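About us

Hi, I'm Tomomi Kawaguchi, and I look after the small robot learning group at Keltier. There are 4 of us in the lab most days. People land on this page and ask what we do all day, so I'll try to say it the way I'd say it to my aunt.

We work on soft stuff. Bags, mostly! Robots have been good with boxes for a long time, but a thin plastic bag changes shape every time you so much as breathe near it, and the tricks that work on a box fall apart fast. Our method is called Brorker (Tibor Magyar came up with the name and won't say where he got it). A person moves the arms through a job by hand over and over, and the software learns from those runs. What we added is a second guess. Before each move, the robot predicts how the plastic is going to shift, and if the two grippers disagree about that, it slows down and takes another look.

We like two arms for this, and we like to give them groceries.

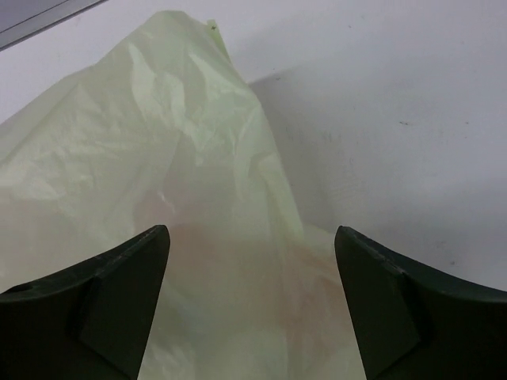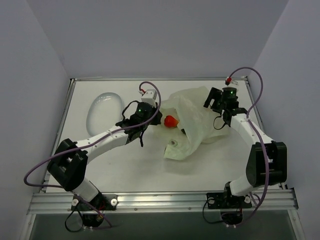
The first version of Brorker was pretty bad, I'll admit. It treated every fold as an edge worth grabbing, and it would pinch away at the same wrinkle until somebody felt sorry for it and hit stop. Baiba Šimkus went back through the training runs in February and found that we'd all been teaching it in our own styles. I go in from the top, she goes in from the side, and Tibor does a sort of scoop. The poor thing had learned a mushy average of the three of us!

So we recorded everything again with one agreed way of starting each job. That gave us 308 runs. We threw out 8 where the logging had dropped out, and the 300 left are what we train on now. Same network, same arms, and the difference was big enough that Barnabás Szalai made me run the whole comparison a second time before he'd believe it. We're writing it up, including the parts that still don't work. Very thin bags are hard, and so is anything round that likes to roll off.

Aranka Szekeres runs our visits out of the Plusilbridge office, and she's the one to write to if you'd like to come by or send us your most annoying packaging. We really do want it. Bread bags especially.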